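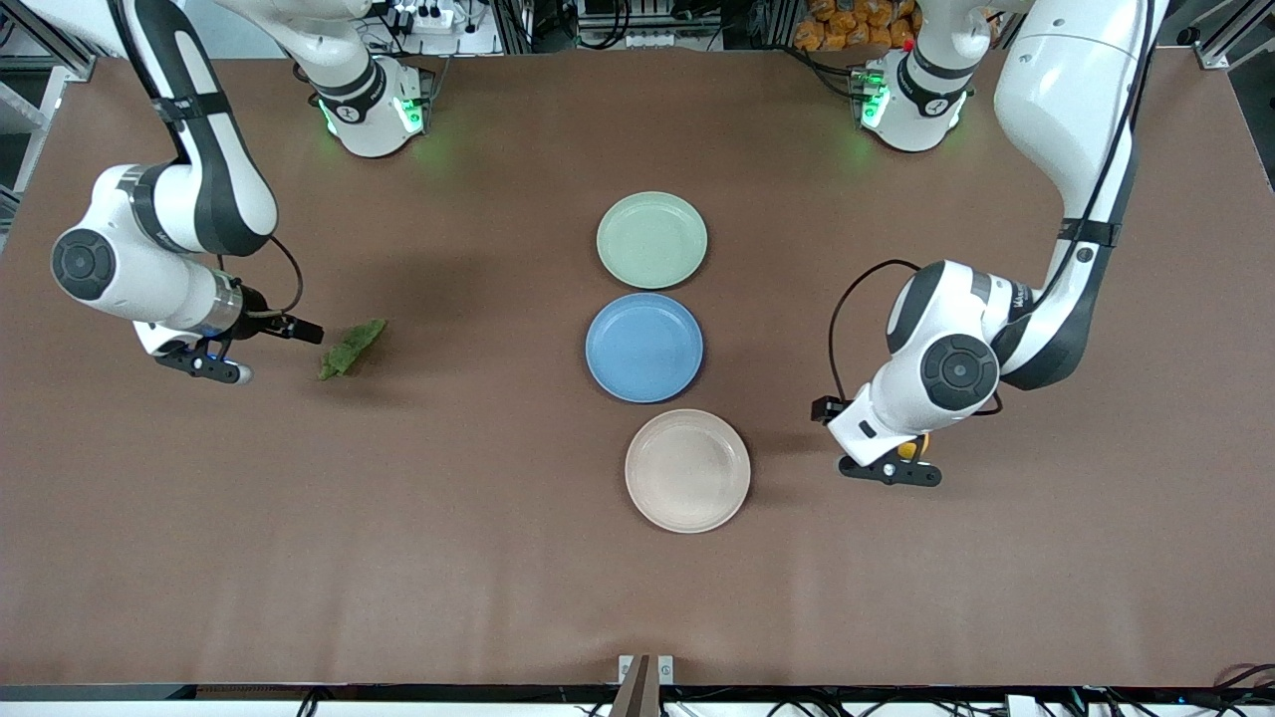

*The two-arm bench at Stockdale, three plates set out down the middle.*

# Moving a plating job to the two-arm bench

These notes are for shift leads and anyone on the prep team who has been asked to help hand over a plating job to the bench. They cover choosing the job, teaching it, running it next to people, and the changes to the rota that follow. They don't cover wiring, guarding or the yearly inspection. Those belong to maintenance and are in the Starnach manual.

At Stockdale we call the bench "the Starnach" and the software on the screen "Muso". If you have come over from the Vastent site, your screens will look a little different but the order of work is the same.

## Before you pick a job

Talk to the people who do the job now. Do this before you book time on the bench, and before anyone draws up a new rota. Our first handover was done the other way about and we lost two good people to other departments over it. They weren't against the arms. They heard about it from the noticeboard.

Ask them:

- which part of the job they would be glad to give up
- which part goes wrong most often, and what they do about it
- what they check by eye without being told to
- what they do when stock comes in looking different from usual

Write the answers down in their words. You will need the third one when you get to teaching, as most of it isn't on any job card.

A job suits the bench if the pieces are single, can be picked up with two fingers, and go to a known place on a known plate. A job doesn't suit it if the worker has to taste, trim, peel or decide between two sizes. Anything with a sauce is out for now.

Leaves are a borderline case. They fold and they don't sit the same way twice, so expect to spend most of your teaching time on them. Firm round items such as lemons are easier to grip but will roll if they are let go too high.

## What you need

- The job card, current issue
- The plates for that job, one of each colour
- Practice pieces
- A cloth and the bench spray
- The teaching log (green binder, on the shelf under the window)
- Two people: one who knows the job and one who has done the Muso course

Don't teach on your own. The person who knows the job leads. The other person works the screen.

## Setting out

1. Check the base lights on both arms are showing green. If either isn't, stop and ring maintenance.
2. Wipe the covering down and let it dry.
3. Look along each cable from base to wrist. A cable should hang in an easy loop with nothing caught in it.
4. Put the plates out in a line across the middle of the bench, in the order on the job card. They don't have to be dead straight. The cameras find the plate edges, and a small stagger is fine.
5. Put the practice pieces on the covering where either arm can get to them.
6. Open both grippers from the screen and look at the fingertips. Clean off anything stuck to them.
7. Take anything that isn't on the job card off the covering. Pens and phones are the usual ones.

Colour matters more than people expect. The job card gives each item a plate colour, and the bench works from that. A pale green plate and a pale grey one can be mixed up under the evening lights, so if your job uses both, change one of them before you start.

## Teaching the moves

Muso learns a job from being shown it. You hold the two lead handles and move the arms through the job while it records. One run through from start to finish is called a pass. We ask for 75 good passes before a job goes near a shift. That sounds like a lot, but a pass on a three-plate job takes under 90 seconds once you have the feel of the handles.

For each pass:

1. Press **Record** and wait for the tone.
2. Bring the gripper to the piece with the fingers open and level.
3. Close slowly. Stop when the piece is held. Don't squeeze to be sure.
4. Lift clear of the plate rims before you move sideways.
5. Lower into the plate until the piece is almost touching, then open.
6. Back away straight up.
7. Press **Stop**, then mark the pass good or bad on the screen and in the log.

Move the plates and pieces a little between passes. If every pass starts from the same layout, the bench will only be able to do that layout.

Mark a pass bad if you dropped something, bumped a rim, or had to have a second go at a grip. Keep a few where you recovered well from a poor start and mark them "good, recovered". Tala Daher, who runs training for both sites, checks these herself and decides which go in.

Change over every 27 passes or sooner. Holding the handles is hard on the shoulders, and tired passes are jerky ones.
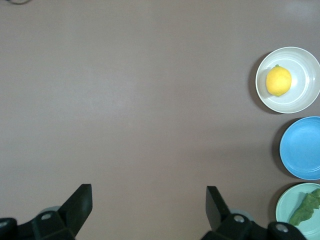 When you get to the check run, use the wrist view on the screen as well as watching the bench. The wrist view tells you how well the fingers are lined up before they close, and you can't always judge that from where you are standing. Look for three things: both fingers the same distance from the piece, the fingers wide enough open to clear it, and no plate rim in the way on either side. If it looks wrong on the screen, press the amber button and let the arm go back to rest. You won't lose the run.

Do 11 check runs. All of them have to finish without help. If one fails, write down where, teach some more passes around that move, and start the 11 again.

## Running it alongside people

For the first week the bench runs beside the hand line, not in place of it. Both do the same job and the shift lead compares the two at the end of each shift. Use the sheet in the binder. It asks about plates sent back, stops, and time spent clearing stops.

Agree these points with the team before the first shift:

- **Who answers a stop.** Name one person per shift. If it's left to whoever is nearest, the same person ends up doing it all.
- **Who can pause the bench.** Everyone can, including agency staff on their first day. You don't need a reason and you won't be asked for one in front of others.
- **Who tops up the pieces.** This is a real task and goes on the rota with time against it.
- **Where to stand.** Outside the taped line while the arms are moving. Reach in only when the bench is paused and the screen says so.

The person answering stops should be someone who has done the job by hand. Most stops are small: a leaf has folded under, two pieces are touching, a plate has been put down in the wrong place. Someone who knows the job clears them in seconds. Someone who doesn't will tend to restart the whole run.

## What changes for the team

Be plain about this with people. These are the things we have seen so far at Stockdale.

There is less reaching. The old position had you leaning across for the whole shift and several people had wrist or shoulder trouble from it. The same people are now mostly on checking and top-up, which means more walking.

There is more screen work. Some of the team like it and some don't. Give everyone the half-day course, then let them say. Two of our steadiest platers did the course, ran the bench for a month and asked to go back to hand garnish, and that was agreed.

The pace is different. The bench is slower than a good plater over ten minutes and faster over a whole shift. People working next to it can feel they have to keep up with it or keep out of its way. Put the hand line on the far side if you can. If you can't, turn the screen so the running total faces away from them. We were asked for that and should have thought of it ourselves.

The line is quieter. There used to be four at that table talking and now there are two, one of them often over at the screen. We moved the break to a fixed time, the same for both lines, so people still sit down together.

Grades don't change on their own. Teaching and stop-answering both count as skilled tasks at Stockdale, but only if they are logged. Fill in the log every time, with names. It is the record used at pay review, and a blank line counts for nothing.

## If the job doesn't take

Some don't. Our herb job went through all its passes, did well on the check runs, and then stopped so often on the Saturday shift that we took it off. It went back to hand plating the same afternoon and is still there.

To take a job off:

1. Pause the bench and let both arms go to rest.
2. Clear the plates.
3. In Muso, set the job to **Held**. Don't delete it.
4. Put the hand line back on the rota from the next break, not the next week.
5. Write a short note in the log saying what went wrong, and who saw it.

Keep enough hand stations set up to do this at any time. Anyone moved off a hand job should get a turn back on it at least once a month so they don't lose speed.

## Common problems

**Gripper closes on nothing.** Usually the piece has moved since the arm set off. Pause, put it back, resume. If it keeps happening with the same item, teach more passes with it in different places.

**Leaf comes up and then falls.** It was held by the very edge. Teach the grip nearer the middle rib.

**Piece goes on the wrong plate.** Check the plate colours against the job card first, then check whether someone has swapped in a bowl. A bowl needs its own passes because the rim is higher.

**Both arms wait and neither moves.** Each has been given the same piece. Press **Reassign** on the screen.

**Base light any colour but green.** Leave it alone and ring maintenance.

Changes to this page go through Tala. Write them in the back of the binder with your name and shift.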